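Back on the T-shirts this week! Kamala and I have been trying out her new idea for Flillum, where the policy scores both bottom corners of the shirt before it's allowed to plan a fold – so far it's had 200 goes with the old method and 200 with hers.
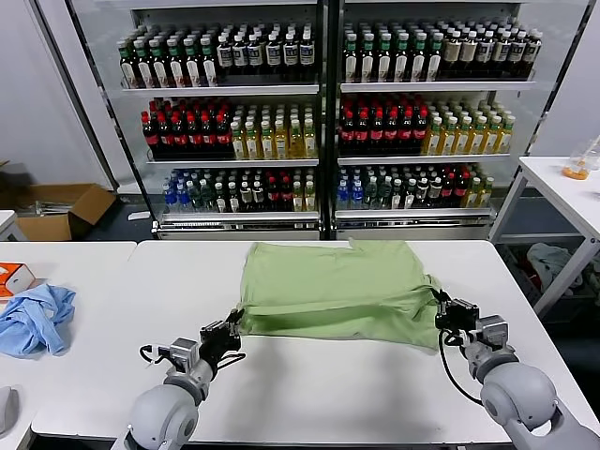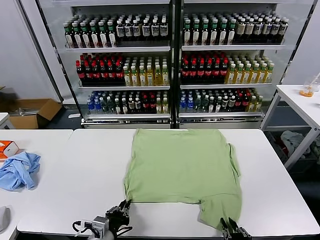
Photos: Muthu Nambiar

Green shirt, both grippers on it in each one. The old method managed a decent fold 61 times, hers 43 (yes, worse, I know). But her misses are much closer, and I reckon the scoring is just too fussy about wrinkles. More on Tuesday.

2 comments

Bernice Quartey
Did you try it with sleeves tucked first?

Balakrishnan Panicker
Would love to see the misses!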